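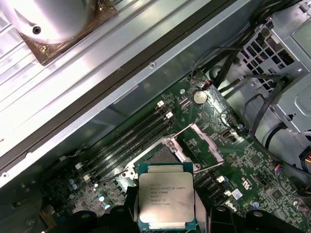

Last changed: Thursday, 18:40

clendelo-bench-notes

README for the bench folder. Covers putting the processor into a board with an open socket, and what order to do the rest in. Written up quickly between builds, will tidy later.

What's in here

notes/ - one text file per board, named by shelf number
lists/ - parts lists, plain text, tab separated
checks/ - the check sheet, print it or don't
old/ - the Raju notes, kept because the fan wiring is still right. Ignore everything else in there

33 board files at the moment. Three are stubs (board number and nothing else). Fill them in if you have the board in front of you.

Before you start

Power lead out of the wall. Strap on. Lamp on and pulled down low, the overhead light is useless for looking into a socket.
Board flat on the mat, not on top of its bag.
Read the chip before you pick it up. Top line is the model, e.g. INTEL XEON E5-1630V3, next line has the SR code and the speed (SR20L 3.70GHZ). Copy both into the board file. Once the cooler is on you can't read either without taking it all apart again and cleaning off the paste.

Fitting the chip

1. Lever out and up. Load plate up. Leave it standing open, don't hold it with a finger.
2. Look in the socket, from two sides, with the lamp. All the pins should catch the light the same way. One that looks duller or brighter than the ones next to it, stop and get the magnifier.
3. Chip by its edges only. Never touch the underside.
4. Find the corner mark on the chip and the one on the socket. Match the notches too.
5. Level it off over the socket before lowering. Straight down. No sliding, no "just nudging it over". If it went in crooked lift straight up and start again.
6. It should sit flat under its own weight. Do not press.
7. Plate down, lever down. The lever is stiff, thats normal. Grinding isn't.

If you drop it on the pins: don't try to close the plate to see if it's fine. Magnifier, write what you find in the board file, put the board on the Stolby shelf.

Memory

After the chip, before the cooler. Check the latches at both ends of each slot, some boards only have them at one end. Open them fully. Push down until they come up by themselves. Which slots to fill first is in the board file, it differs and I've got it wrong from memory more than once.

Coin cell

Leave it in unless the board file says otherwise. If you do take it out, note it, or the next person spends an evening wondering why the clock is wrong. Mind the little connectors near it on some boards, the wires are thin and they come out of the plug before the plug comes out of the board. Hold the plug.

Cooler

Paste: small blob in the middle. Smaller than you think.
Screws in a cross pattern, a few turns each, go round again.
Fan lead on before you stand the board up.

Board file fields

board - shelf number
chip - top line, as printed
code - SR code, as printed
slots - how many memory slots, which ones are filled
stickers - anything written on labels, copy it as is
state - ok / bent pin / unknown
remarks - anything

Don't leave state blank, put unknown. Don't invent new states. "Probably ok" is unknown.

Times

A chip, memory and cooler takes me about 18 minutes with everything laid out. Longer if I'm hunting for the right screws. Kodov cases add a fair bit because the tray has to come out.

Known problems

- file names with a space in them break the list script. use a dash
- some of the older files say "cpu" where it should say chip. both get read, but use chip
- lists/screws is out of date since March
- check sheet prints over two pages for no reason I can find

To do

- redo the three stubs
- sort out the screws list
- add the step for coolers with a backplate, currently only in the Raju notes
- move the bent pin advice into it's own file

Use

Copy it, change it, fine by me. Keep the chip lines exactly as printed if you pass the lists on.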